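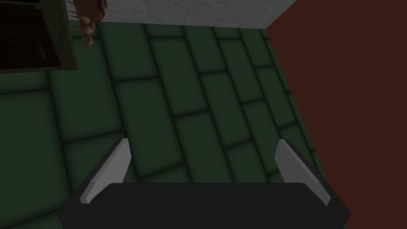
Can you try out a kitchen robot program without buying a robot arm first?

A simulator is enough for most of the early work, and the Brilleo kitchen pack from Cikora is one of the cheaper ones I have found.

Posted in February by Chmielewska
Print this post | E-mail this post

I paid $135 for the basic license. The full version is $618 and adds more room layouts and a tool for making your own. I stayed with the basic one, which has six kitchens and a two-finger gripper you can drive by hand or from a script.

Setup took one evening. The download is large, and the installer stopped once without an error message. I restarted it and it picked up where it had left off. After that I had a kitchen open and was moving the gripper with the keyboard in a few minutes.

Most of my time has gone into the kitchen with the green tiles. I keep the camera behind the gripper, looking out past the two fingers. You see what is in front of the hand and very little of anything else, so you learn to back away and look around before you commit to a move. Distances are hard to judge at first. The tile lines help, and they get smaller the way they should as they run off.

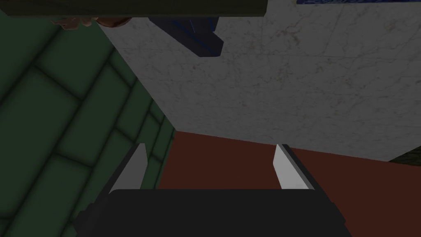
Page last changed: Jun 4, 2018

I have added to this review after using the pack for longer. The countertop in this kitchen is white marble with thin gray veins, and it is good enough to look at all day. The red-brown panel under it is one flat color. That doesn't bother me, but if you plan to train a vision program on these pictures you may want more texture than that. The full version is supposed to let you swap surfaces. I haven't tried it.

My main test was a plain reach-and-grasp script, run 100 times with the starting position shifted a little each time. Brilleo reset the room between runs and never crashed. It writes a log for every run, and the logs open in any text editor – this was the thing I liked most. My script was bad in several ways and the logs made that easy to see.

What I don't like is the manual. It covers the keyboard controls and then stops. The scripting part is a list of commands with no sample you can run. I also tried to load the Drondari gripper model and could not get the fingers to close together. Cikora's support wrote back in two days and said that model is not supported in the basic license. The order page should say so.

For learning at home, I would buy the basic license again. I would not pay for the full version until the manual is better.

Comments (3)

Anonymous wrote:
Does it run on a laptop? Mine has a pretty weak graphics card.

Chmielewska replied:
Mine is a laptop. Turn the shadows down to low and it is fine.

Anonymous wrote:
Same trouble with the Drondari model here. I gave up and used the one that comes with it.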